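August, late evening

My feet hurt and I still have the smell of the dish soap on my hands, but I want to write before I forget. Today our student team worked in the practice kitchen until almost nine. The task for our project is to unload the dishwasher, and I did not know before this summer how difficult a dishwasher is. At home I do it with my eyes half closed.

We have now a name for the robot, Grernix. I voted for Kazmi, and I lost. Eliseo Contreras wrote the new name on the door with a marker, so I suppose it is official.

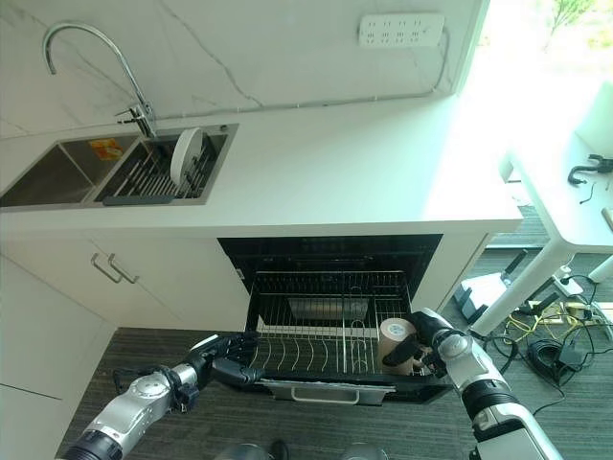
Photo: Eliseo Contreras / Plalodura student team

The left hand had the rack and the right hand had the roll of brown tape, and at this moment I was very happy, because two weeks ago we could not hold the rack at all. The fingers closed too early, or they slipped under the wire. I changed the closing speed again this morning, and also the angle of the wrist. I must copy the values in the notebook tomorrow, I wrote them only on my arm.

One plate was standing in the sink rack all the afternoon. Plates are for next week. I am a little afraid of plates.

Eliseo and I had a small argument about the grip force. He wants it stronger, I want it softer, and our teacher said to test both and stop talking. She is right. We will make five tries with each and write everything down.

The demonstration in Predotham is in two weeks. My mother asked on the phone if the robot can come to her house. I told her first it must learn where to put the cups.

Tomorrow: charge the laptop, bring a sandwich, ask for the key before lunch.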